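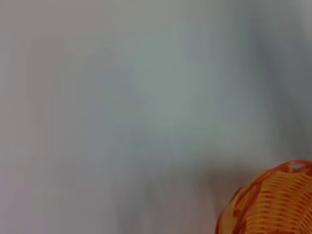
Got to the Satdale unit late, Mon 26 February, wrong bus and then the wrong gate. Catrin Jenkins was already doing the safety bit so I missed half of it. Badge, no lanyards near the arms, don't lean on the table. Fine.

Eight of us in the group. First stop was the two-arm cell, the one most of us had come for. They call it Toma. Job is simple to say — put cloths in baskets, take them out again, move the basket along — and a pig to keep running, going by what we were told.

Tomos Beddoe looks after it. He doesn't do slides, which suited me. He talked about the table first. Has to be wiped before every shift, same cleaner every time, because they changed brand in December and got a shine off the top that upset the wrist cameras for days. The wrist views are soft whenever an arm is moving quickly, so he wants the plain white left plain. No tape marks, no stickers, no pencil.

Then fingers. Pads get looked at every 3000 grips and swapped if there's any polish on them. Four bolts per bracket, done up in a cross pattern, then a paint pen line over each head so you can see if one has crept. Somebody asked about thread lock and got quite a long answer. Short version: only the weak stuff, he has drilled out enough already.

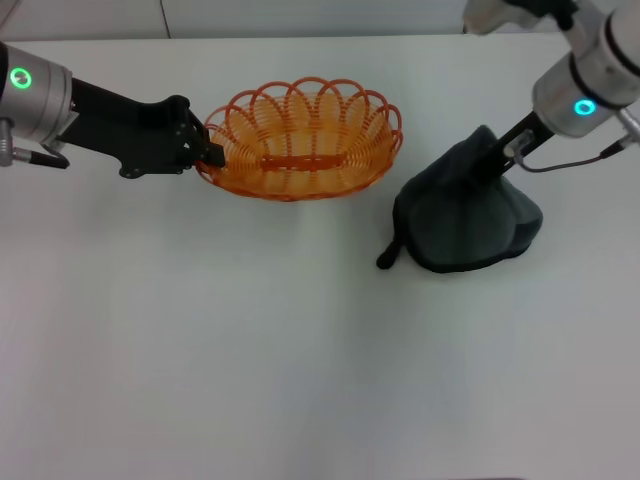 Visits Bulletin, No. 24, p. 40

Left arm on the basket rim, right arm down in the cloth. Tomos likes the rim for gripping as the loops give the fingers something to close on, but he says a looped edge is also where a badly set finger will snag. If it does, stop, open by hand from the pendant, never pull the basket. Daniyal Naqvi wrote that on the wall sheet in red after a bad week.

Cables next, my favourite part. Leave enough loop at the wrist for the full turn, then check it at the furthest reach and not just at home postion. Too tight and the connector goes. Too slack and it catches on the work. They keep two spares made up in a Flodent tray under the bench, labelled left and right, though I'm told they are the same cable.

Ring lights on the joints — I asked what the colours meant, didn't catch the reply over the compressor. Will email.

Re-zeroing is done after any bracket change. Jaime Aguiar does it with a steel block and a feeler guage, both arms, then a slow run with no cloth. Slow run with cloth after that. He signs the book, second person signs under.

Tea, then the Mirnden line, which I'll write up seperately. Tegwen Maddocks has the sign-up list for the next visit, flat shoes please.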